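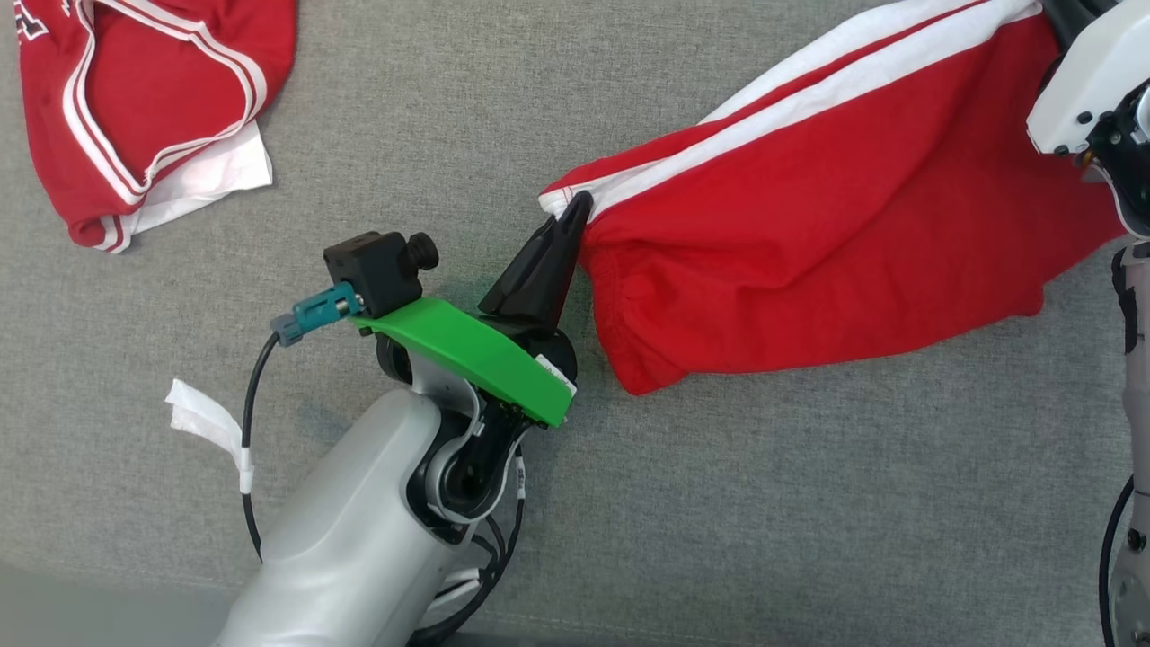 Is the card game on schedule for a November release?

The rules and the card list are finished and the box is late, so November is still possible for the card decks but unlikely for the boxed set with the board.

Progress report to the Fitzsimmons Fund
Project: Nallura, a family card and board game
Prepared by Hajar Fawzy, project lead

Work since the last report

The last report left the rules at draft 3. We have since cut the trading round, which took too long with younger players and was the part most often skipped. Players now draw from the river pile at the start of a turn and may swap one card with the market row before playing. The Flood cards stay in, but a Flood no longer ends the round. It clears the market row and the turn passes to the left.

We also changed how the last hand is scored. Under the old rule a player holding a Ferry card at the end lost everything in front of them. Testers disliked it, and two families had crossed it out in their copies. A Ferry card left in the hand now costs 5 points.

The rule sheet fits on both sides of a single page. The setup drawing still needs to be redone to match the smaller market row.

Playtesting

We logged 1217 complete games between the library sessions, the take-home copies, and the school club at Enine. The take-home copies gave us the most useful notes. Groups wrote down where they stopped to argue, and most of those notes pointed to the same paragraph on when a Bridge card can be blocked. It has been rewritten and the new wording has held up in the later sessions.

The game plays well with three or four people. With two it is slower than we would like, and we have added a short two-player variant that removes the Ferry cards and starts each player with a larger hand. With up to 12 players, in teams, it works only if someone reads the cards out loud. We won't advertise it for groups that size.

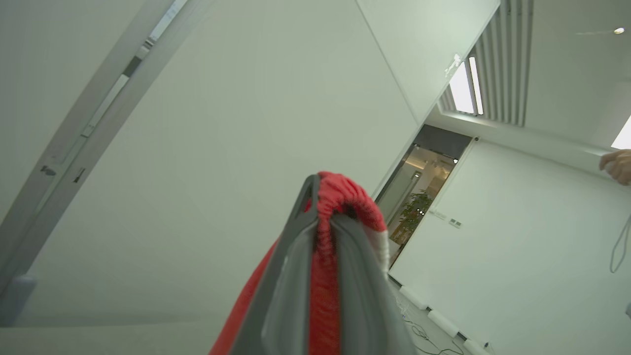 Card backs are the one part of the artwork still open. The first proofs came back in a dull orange that looked brown under indoor light, and the thin gray border disappeared next to it. We have asked Neltari, the printer, for a second proof in a bright red with a white band across it. The red knit in the picture, with the white stripe running over it, is close to what we mean: the two colors stay apart at a glance. The faces of the cards are approved and will not change.

Budget and suppliers

Spending on printing is over plan and spending on travel is under. The overrun comes from the extra proof and from a heavier card stock, which we chose after the test decks started to curl at the corners. The savings on travel cover most of it. We are not asking for more money in this period.

Neltari has held its price for the decks. The board is a different matter – the folding board we priced last year is no longer made in that size, and the two replacements we looked at both need a deeper box.
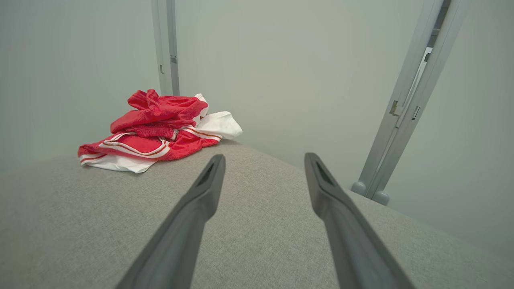 A deeper box raises the shipping cost as well as the box cost. We asked for prices on a cloth board that rolls up, and the sample should come before the next report. If it lies flat enough for the counters to stay put, we can keep the original box.

Changes to the plan

We would like to release the decks first and the boxed set in spring. Card-only play was always part of the rules, and the shops we spoke to are willing to stock a plain deck.

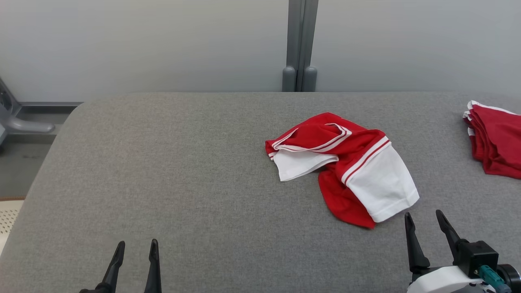

They would want a hanging tab on the package, which Neltari can add without a new die. We need the fund's agreement to the split release before the print order goes in.

Next steps

Approve the second proof of the card backs.
Redraw the setup picture and send the rule sheet for proofreading.
Test the cloth board with the Enine club.
Get a final price for the deeper box in case the cloth board fails.
Send the two-player variant out with the next take-home copies.

The expense sheet and the tester notes are attached separately. Please send comments on the split release to Hajar Fawzy.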